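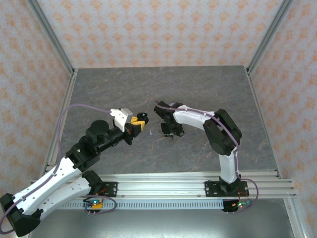
The two arms in the Chiriac workcell, Fri 11 August.

"They look like they're about to shake hands," said Virgil Surdu.

"They look like they're about to send us an invoice," said Emese Lakatos.

She had been hired to say whether the Mivodik fingers were better than the old ones, and she had noticed by lunch that everyone else in the room already knew the answer. Virgil knew it because he had ordered them. Luminița knew it because her name was on the slides.

Emese pulled her stool up to the rail. The wallpaper had peach swirls all over it, like a dining room where an aunt might cry. On the gray tabletop lay one small curl of lavender, and the arms hung over it.

"What did the brochure promise?" she asked.

"A hundred picks out of 100," said Virgil.

"And what did you get?"

He looked at his shoes. "Sixty-six. But that was with the bad controller settings."

"Who chose the settings?"

"Mivodik did."

She wrote that down. Luminița, over by the door, asked if it really needed to be in the report. Emese said she hadn't decided yet, and wrote it down again on the next page, larger.

They ran the left arm first. It came in low, stopped, thought about it, and closed on nothing. Virgil said it was warming up. They ran it again and it pushed the curl a finger's width toward the wall.

"That's contact," he said.

"So is a car crash."

The right arm had its turn. It went down, shut, and rose with the lavender thing pinched at the tip, and Virgil shouted so loudly that Luminița dropped her phone.

"One," said Emese.

"One is good!"

"Put it back and do it with the lights off. Then do it after somebody bumps the table."

He stared at her. Then he reached over and, very slowly, switched off the lights.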